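Film Distribution and Exhibition
Unit 3 handout: The second release 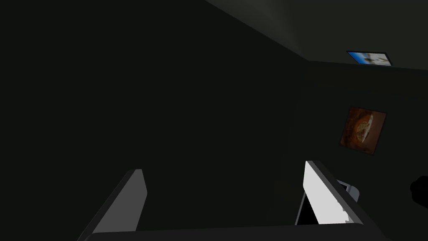
Fig. 1. Dim interior with pale ceiling (computer render).

Reading before class: chapter on release windows, and the Rarkeser case sheet.

1. What counts as a re-release

A re-release is any return of a finished film to paid theatrical showing after its first run has closed. A film that moves from large theaters to small ones in its fourth week is still in its first run. A film that leaves theaters in spring and comes back in September has been re-released, even if the print and the poster are the same.

We will leave out festival screenings and free campus showings. They matter for reputation, but they don't pass through the box office split and so don't show up in the numbers we use.

2. Why a distributor tries again

Most re-releases are of hits. The audience is known and the cost of publicity is low. The harder case, and the one we spend time on, is the film that failed the first time. Reasons given by distributors include:

A bad date. The film opened against a holiday title and lost its screens after one week.
A change in the lead actor's standing. A later hit, a television role or a public quarrel can make the name worth more than it was.
A new cut. Songs are dropped, the second half is shortened, or an ending is replaced.
Unsold rights. A short theatrical return can raise the price a broadcaster is willing to pay.

The last reason is often left out of press notes. When you read an announcement, check whether the television and streaming rights had been sold at that point.

3. Case: Rarkeser

Rarkeser was a low-budget action drama handled by Devura, a regional distributor. It opened on 570 screens and was down to 3 by the third Friday. Reviews were poor, and the trade press put most of the blame on length. The producer disagreed in several interviews and said the film had been sold as a comedy when it wasn't one. If you look at the first trailer you will see what he meant.

Devura held the film for eleven months. In that time the lead actor appeared in Cele, which did well, and clips from Rarkeser began to be shared by people who had not seen it in a theater. Devura cut a new trailer, took the comic scenes out of it, and put the film back on 700 screens with no change to the running time.

The second opening was better than the first. Weekday business was weak in both runs. The film did not recover its full cost from theaters, but the satellite rights were sold during the second week, and with that sale Devura reported a small profit on the title.

Points to note from the case sheet:

The second campaign spent less on outdoor advertising and more on local radio.
Theater owners asked for a larger share in the second run and got it.
The censor certificate was reused. A new cut would have needed a new one, with a delay.

4. Screens, shows and seats

Students mix these up every year. A screen count tells you how many auditoriums played the film at least once that day. A show count tells you how many times it was played. In the second run of Rarkeser, the 700 screens gave 1276 shows on opening day, fewer than two shows per screen. Many of those were morning shows at reduced prices. A headline that gives only the screen count makes the release look larger than it was.

Seats sold is the best measure and the hardest to get. Where you can't find it, say so in your paper and use shows.

5. For the seminar

Bring one page on Standia, which was re-released by its own producer without a distributor. Cover the date chosen, what was on the poster each time, and who paid for the prints or digital copies. Don't summarize the plot.

Papers are due Monday, April 4, 2022, at the start of class. Late papers lose one grade step per day.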